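Let them do the boring bit

By Delphine Crenshaw
May 29, 2025

I've been helping out with a student robotics club since March, one evening a week and the odd extra when a competition is looming, and I've come round to an opinion that gets me funny looks from the other mentors. I think we let students get to the exciting part far too early. There, I've said it.

What I mean is this. Every new member arrives wanting to see the arm move (of course they do, so did I). They want code running by the end of the first session and something to film for their friends. And because we're nice people and we'd like them to come back next week, we usually give it to them. We hand over a model somebody else trained, they press go, the arm picks up a foam block, everyone cheers. Lovely! But ask them a fortnight later why it drops the block when you turn it sideways and you get a shrug.

So this term Gus Bellamy and I tried something slower with our older group. They chose a job, an ordinary household sort of job with string and small cardboard boxes, and before anybody was allowed near any training code they had to do it themselves, with their own hands, over and over, wearing the gloves and the controllers so that the movements were recorded. The target was 50 good recordings per pair. I can't tell you how unpopular I was that first week. One lad asked me if this was a punishment.

Gus will tell you he was against it, by the way. He runs the competition side and he had the Kerkino heats to think about, and he thought we'd lose half the group to boredom. It's a fair worry. A club isn't a school lesson, they can simply stop coming, and no amount of me being right about pedagogy brings them back. We lost one, in the end, to badminton, and I'm told badminton had been on the cards for a while.

The ones who stayed got interested in things I'd never have thought to put on a worksheet. String, for a start. You'd think string was easy. You and I pull a bit of string out of a tangle without looking, and we haven't the faintest idea how we do it. Try doing it slowly and the same way twice! Dexter Boateng, who is quiet and doesn't usually volunteer much, spent most of an evening arguing with his partner about whether you should hold the box still and bring the string to it, or turn the box round in your hand and let the string follow. They'd each been doing it their own way and their recordings looked like two different jobs. That's a proper engineering argument, that is. It's the sort of thing people get paid to have. And it came from handling the stuff, because there is no way I could have got it out of a slide.

The other thing was that they started caring about mess. Where does the box start? Does it matter if the flap is up? Rosalía Paredes made a rule for her pair that any recording where you'd had two goes at the same grab went in the bin, and then a week later she took the rule back, saying a robot that has only ever seen perfect grabs won't know what to do after a bad one. I don't know whether she's right. I've heard grown-ups disagree about it at length. But she'd thought of it herself, in a church hall sort of chair with a packet of crisps, and I was so pleased I had to go and put the kettle on.
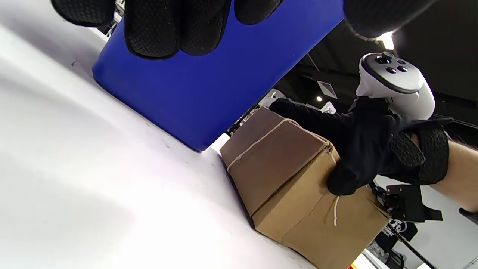
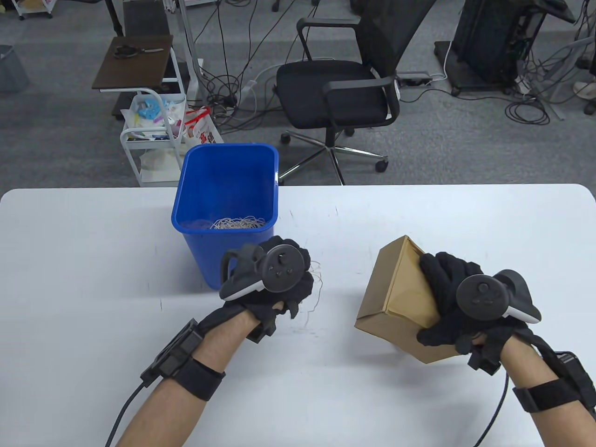 Gloves, string and a small cardboard box.

Opinion: Clubs and Competitions

Now, the case against me, and I do want to be fair to it. Tobias Mercado, who mentors at another club and who I'd trust with anything, thinks I've made a virtue out of drudgery. His lot had a working entry 4 weeks before ours did. They were confident, they were having a great time, and their younger members could all explain what a training run was. Ours could talk to you for an hour about cardboard. Tobias says that a fourteen-year-old needs an early win and that the careful stuff can come after, once they're hooked. He may well be right about the younger ones. I wouldn't try this with the little group, I think they'd mutiny.

But I'd push back on the word drudgery. It was repetitive, yes. So is practising scales, or doing lengths, or icing 60 fairy cakes for a school fair, and we don't tell children that those are beneath them. We seem to have a special rule for anything with a computer in it, where the only part that counts is the clever part and everything else ought to be done by somebody else, somewhere else. I don't like what that teaches. Somebody has to do the handling. I'd like the young people who go on to build these things to have stood at the table with sore wrists and know what they're asking for.

Would I change anything? Oh, loads. The target was too high and I'd bring it down. I'd let them see a rough result after the first 8 recordings, even a dreadful one, so there's something to laugh at and beat. I'd swap the pairs around sooner. And I'd let them pick the music from week one, which was the most bitterly fought issue of the whole term and one where I gave in far too late.

We're starting again with a new group after the holidays and Gus has agreed to do it my way for the first half, provided he gets the second half for the arm. If your club has tried it either way round, do write in and tell me how it went, especially if it went badly.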